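Minutes, staff meeting, Rekier flats service, May 2026
Present: Shaimaa Abou Zeid (chair), Wael Benkirane, Emmett Nakamura

1. The arm now does the kitchen drawers in the show flat. Wael stays beside it for the whole shift.
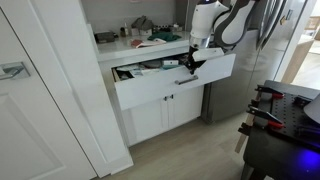

Emmett asked: who signs the sheet when the arm has done the drawers?
The person on shift signs, as before.

2. Shift hours stay the same until November – Shaimaa will write to all 28 staff.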